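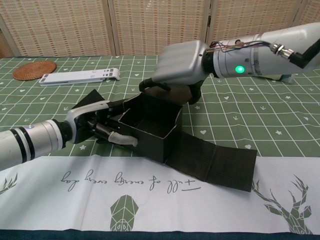
3. Setting up the packing table and the label printer

By now you've read Part 2 and your Notero account has at least one order sitting in it (a test order to yourself is fine, I did four of those before I trusted it). This part gets the table ready, gets the Zakeo printer talking to your computer, and takes you as far as a labeled box you could hand over at the counter. I sell tea tins and small candles in gift boxes, so that's the kind of thing I have in mind all the way through. If you ship lamps or mirrors you'll want more padding than I ever use!

Last updated 2020-11-06. The menu names match the version of Notero I had open while I typed.

What to have within reach

Gift boxes, already folded up
Outer shipping cartons, flat
Tissue paper and crinkle paper
Paper tape and a dispenser with a weighted base
The Zakeo printer, its power brick and its USB cable
A roll of labels (I buy Mernard ones, the matte kind)
A kitchen scale
A marker that doesn't smear

3.1 The table

1. Pick a table you can stand at. Mine is 90 cm high, and I'm fairly tall - I packed at a coffee table my first holiday season and my back has not forgiven me yet. If yours is too low, bed risers work great.

2. Put down a cloth. Gift boxes with a dark finish pick up every little scratch from a bare tabletop, and a cloth takes care of most of that. Go for a plain one, any color you like, and tuck the corners under so they don't catch on your sleeves.

3. Decide which way the work moves. I go left to right: flat cartons on the left, open gift box in the middle, scale and printer on the right. If you're left-handed you may want to flip the whole thing. Zubaida Afridi, who packs with me in November, works from the other side of the table facing me, so her left to right is my right to left, and we have had words about where the tape lives.

4. Leave the middle clear. The only thing that belongs there is the box you're filling.

Note: Keep drinks on a different piece of furniture. I mean it. A roll of thermal labels that has been near a spilled coffee is a roll of stickers for nobody's use but your own.

3.2 Loading the labels

5. With the printer unplugged, press the two gray tabs on the sides and lift the lid. It's stiff the first few times.

6. Spread the two roll holders apart with one hand and drop the roll in with the other. The labels should come off the top of the roll with the printable side up. Not sure which side that is? Scratch it with a fingernail. The printable side shows a dark line.

7. Slide the blue guides in until they just touch the edges of the paper. Just touch! If you squeeze them, the labels come out slanted and you'll spend an evening blaming the software (I did).

8. Pull the end of the roll out past the tear bar, close the lid, and press down on both sides until you hear it click twice.

Caution: The print head is the thin strip under the lid, and it gets hot in use. Let it cool for 60 seconds before you open the lid to clear a jam, and don't poke at it with scissors or a craft knife. A cotton swab with a little rubbing alcohol is fine for cleaning.

3.3 Connecting the printer

9. Plug in the power brick first, then the USB cable, then switch on at the back. The light on the front blinks for a bit and settles.

10. Hold down the feed button until it beeps, then let go. The printer pushes out a few blank labels while it measures them. Don't pull on them. You can roll those blanks up and use them for return addresses.

11. In Notero, open Settings, then Shipping, then Printers, and choose Add. Your Zakeo should be in the list. If it isn't, close that window, unplug the USB cable, plug it into a different port, and open the window again. I've had to do this on two different laptops and it worked on both.

12. Under Label Size, pick Large Shipping. Leave the box called Fit to Page unchecked.

13. Press Print Test. You want a border on all four sides and a barcode with clean edges. If the barcode looks faint, move the Darkness slider up one notch and print again. Mine sits at 61 and has stayed there all year. Yours may like something else, especially if you switch brands of label.

Note: If you also own the little Tedesco desk printer, remove it from the printer list before you start, or at least rename it. The two names look very much alike in the drop-down menu and I have sent more than one address label to a sheet of plain paper in the other room.

3.4 Packing your test order

14. Open the gift box and line it with one sheet of tissue, with the long ends hanging out over the sides. Add a handful of crinkle paper and fluff it up a bit.

15. Put the heaviest item in first, against a side wall, and fill in around it. Give the box a gentle wiggle. If something slides, more crinkle.

16. Fold the tissue over, add your card, and close the lid. I use one small sticker on the tissue and no tape at all on the gift box itself, and people do write to tell me how pretty it looked when they opened it - best part of the job!

17. Make up a carton that's a little bigger than the gift box on every side. Tape the bottom seam twice. Put padding in, then the gift box, then padding on top.

18. Weigh it with the padding in and the flaps closed, and type that weight into the order. Round up to the next whole ounce.

19. Press Buy Label. Check the name and the street against the order before you press it, because a refund on a bought label took 33 days the one time I asked for it.

20. Stick the label on the largest flat side, clear of any seam, and smooth it from the middle outward. No tape over the barcode, please. Shiny tape can stop it from scanning.

If the label comes out blank

The roll is almost always in upside down. Go back to step 6 and do the fingernail test. If it still prints blank after that, switch everything off, let it sit while you put the kettle on, and start again from step 9.

Part 4 covers printing a whole batch at once and what to do with orders going overseas. Questions about this part can go to me, Bláthnaid Breathnach, through the contact form on the shop page, and please tell me which step number you're stuck on.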